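About Pidby

Pidby is a small firm that tests household robots before they are let near anyone's home. We were started by Birsen Gündoğdu, who had spent years mending lifting gear and was tired of reading fault reports written after the damage was done.

Most of our name comes from one bad Saturday. A two-armed machine, running our own Skamel control software, lost its grip signal while tidying clothes. The left gripper stayed shut, the base kept driving, and the stop button took far too long to do anything. It hit a door frame. Birsen was standing 27 centimetres away.

We published the whole log, all 2,049 lines of it. The fault was ours — a stop command was waiting in the same queue as ordinary movements. It now has its own wire and its own power.

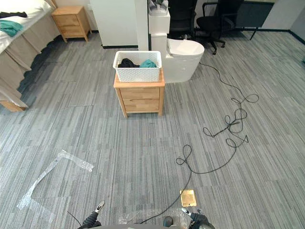
What happens when a robot loses contact with its controller?
The arms hold still and the wheels lock. Someone has to walk over and reset it by hand.

Each machine we pass has done 3,000 stops first, with clothes to move and cables on the floor. Last May we failed a Lusetti arm at stop 84 and sent it back with the log. It came back in better shape and is on its second round now.

The Işık team looks after repairs and keeps the fault register, which any customer can ask to read. If a machine we have passed does something it shouldn't, switch it off at the wall and ring us before you move it.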